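Subject: Re: Hokell in March – bus or boat?

Niilo Nieminen wrote:
> We are two persons and want to go from Limomham to Hokell.
> Is the boat running in March? And is one night enough there?

Hello Niilo and all,

I made this trip last March. The boat was running, but only in the morning, at 7. The bus takes 5 hours and stops in Chukwu for lunch – the soup there is very good. I would take the boat going and the bus back.

One night is too short, in my opinion. The old harbor needs one day, and the walk to the Droltero waterfall needs another. We stayed at a guesthouse up the hill, 20 minutes on foot from the pier.
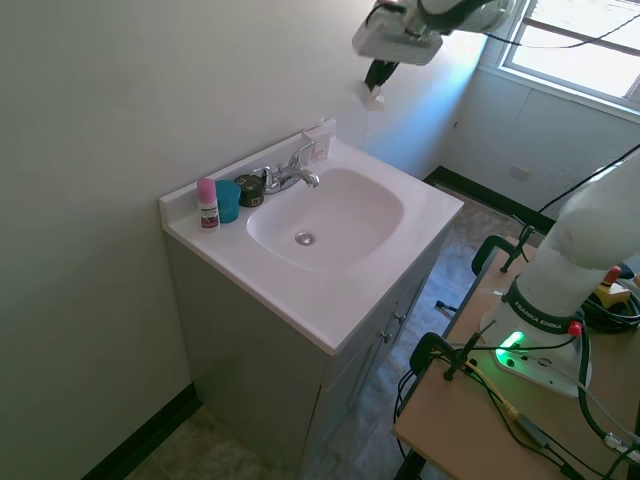
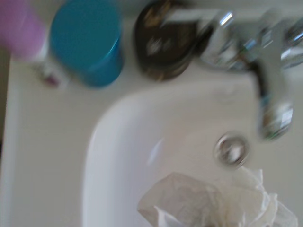
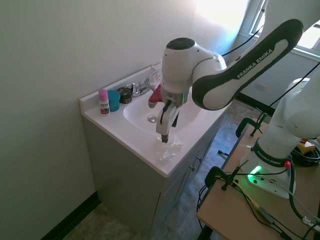 Please bring cash for the boat, they did not accept my card. If you want the guesthouse address, write to me off the list.

Best regards,
Ilze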